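Review: The Kanesis Flat-Pack Bookcase in Office and Reading Room Use
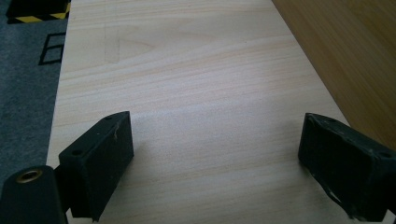

Hetport Public Library, Department of Furnishings and Interior Services

4 June 2022

The Department reviews shelving, seating and tables before they are placed on the list from which branches may order. This review covers the Kanesis bookcase in its tall, five-shelf form. The product was considered for two uses: staff offices, where shelves hold binders and boxed paper, and small reading rooms, where they hold books that the public handles every day.

The previous standard item was the steel unit supplied by Stusum, which remains in service at most branches. Branch managers have asked for several years for a shelf that looks less like storeroom equipment. The Kanesis unit was put forward in reply to those requests, together with a heavier bookcase from the Coşkun workshop. The Coşkun bookcase will be reviewed separately, and it is mentioned below only where a comparison is useful.

Delivery and packing

Each bookcase arrives in 2 cartons. The first holds the side panels and the back; the second holds the shelves, the base and the hardware. The long carton is awkward on stairs and should be carried by two people. Branches without an elevator should ask for delivery to the room at the time of ordering, as the carrier will otherwise leave the cartons at the street entrance.

Packing was good. Corners were protected with folded cardboard, and the panels were separated by paper sheets. One shelf in the review order had a dented front edge. The supplier replaced it without dispute, although the replacement took longer to arrive than the original order. Branches are advised to open every carton on the day of delivery and to report damage before signing the final receipt.

Assembly

The printed instructions consist mainly of drawings. They are clear up to the point at which the back is fitted, where two steps have been placed on one page and are easily read in the wrong order. The back must slide into its grooves before the top is fastened. Staff who fasten the top first will need to undo that work, and the screw holes do not hold as firmly the second time.

All screws can be driven with an ordinary hand screwdriver. A power driver may be used on its lowest setting, but the final turns should be made by hand. The hardware bag contains very few spare parts. A second level and a rubber mallet would have been welcome additions, and neither is supplied.

Assembly should be carried out on a carpet or a blanket. The edges of the side panels mark easily when the unit is raised from the floor, and this was the most common cause of damage during the review. The adjustable feet should be set only after the bookcase stands in its final place.

Strength and stability

The maker gives a limit of 93 pounds for each fixed shelf. The adjustable shelves have a lower limit, which is stated on the last page of the instructions and nowhere on the product. The Department considers this a fault. A small label on the underside of each shelf would prevent a good deal of overloading.

Under a full row of ordinary hardcover books, the shelves remained level to the eye through the review period. Under bound newspapers, the adjustable shelves bent slightly at the center. They recovered when the load was removed, but branches should keep large bound volumes on the fixed shelves or on the existing Stusum units. The steel shelf is plainly the stronger of the two, and no branch should replace it in a storeroom or a basement.

The bookcase must be anchored to the wall. The bracket supplied is adequate for a solid wall. Hollow walls require a different anchor, which the building services office will provide on request. No unit may be loaded before it has been anchored, including units placed in staff offices.

Finish and cleaning

The finish is plain and suits most rooms. It reflects little light, which is helpful near windows and reading lamps. Dust shows less than on the black steel units. A soft cloth and plain water removed most marks, and ink was reduced but not fully removed. Cleaning sprays left a dull patch on one shelf and should not be used.

Color varied a little between deliveries. Branches that intend to set several bookcases side by side should order them together. A bookcase added later may not match its neighbors, and the supplier does not accept this as a reason for return.

Cost

The price under the current agreement is $200 for each bookcase, including delivery to the street entrance. Delivery to the room is charged separately. This is more than the branch pays for a Stusum unit and far less than the Coşkun bookcase, which is delivered fully built and needs no staff time. A branch with an annual furnishings allowance of $2,000 should plan its order with anchors and room delivery included, since these charges come from the same line.

Findings

The Kanesis bookcase is approved for staff offices and for reading rooms with light to moderate use. It is not approved for children's rooms, where climbing is a known risk and where the lower shelves receive rough treatment. It is also not approved for local history collections or for any room in which shelves will hold bound newspapers, atlases or boxed records.

The Department has asked the supplier to correct the instruction page described above and to mark the load limits on the shelves. Approval will be looked at again in August, when the present agreement comes up for renewal. Orders placed before then should use the standard request form, with the room, the type of wall and the intended contents written in the notes section. Forms received without the type of wall will be returned to the branch.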